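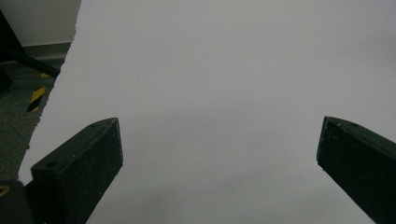
Pale gray-white, matte and unprinted.

Flilik Adds Undyed Gray-White Shade to Its Recycled Paper Line

BROSMONT, April – Flilik, a maker of recycled papers for small print shops and bookbinders, today announced a new undyed shade in its uncoated line. The shade is called Brerorero and will be sold in two weights, one for text pages and one for covers. Orders open this month through Fuchs, the company's distributor.

Brerorero is made from sorted office waste collected in and near Brosmont. No dye or optical brightener is added at the mill. The color comes from the fiber itself, so it can move slightly warmer or cooler from one making to the next. Flilik will print a making number on every carton label, and customers who need a close match across a long job are advised to order all of their paper from a single making.

The company began work on the shade after customers asked for something between its existing bright white and its natural cream. Printers of short-run books said the white was too sharp for long reading and the cream changed the look of black-and-white photographs. A trial run was sent to 152 print shops, binders and school art departments, along with a one-page form asking how the paper ran and how it took ink.

Most of the comments that came back were about feeding and folding. Shops with older duplicators reported more dust than they were used to, and Flilik has since added a second cleaning pass before the sheets are cut. Binders asked for the grain direction to be marked on the wrapper. It now is, on both weights.

The text weight is meant for offset, risograph and laser printing. The cover weight can be scored and folded by hand or machine, but Flilik recommends scoring before any fold that runs across the grain. Neither weight is recommended for inkjet photo printing. The surface is uncoated and heavy ink coverage will need extra drying time, especially in damp weather.

Cartons should be kept closed and flat, and brought into the pressroom the day before use. Opened packs can be rewrapped in the original liner.

Brerorero replaces the Stone shade, which will be sold until stock runs out. The mill has 1,037 cartons of Stone left, all in the text weight. Customers with standing orders for Stone will be contacted by Fuchs and may switch to the new shade at the same price per carton or cancel without charge.

Sample packs hold sheets of both weights and a printed test page. They are free to trade customers and can be requested from Fuchs by phone or through its order desk, which is open from 8 a.m. to 4 p.m. Schools may order by the half carton.

About Flilik
Flilik makes uncoated recycled paper and board at its mill in Brosmont. Its products are used for books, zines, stationery, sketch pads and packaging inserts.

Media contact: Flilik press office, Brosmont

###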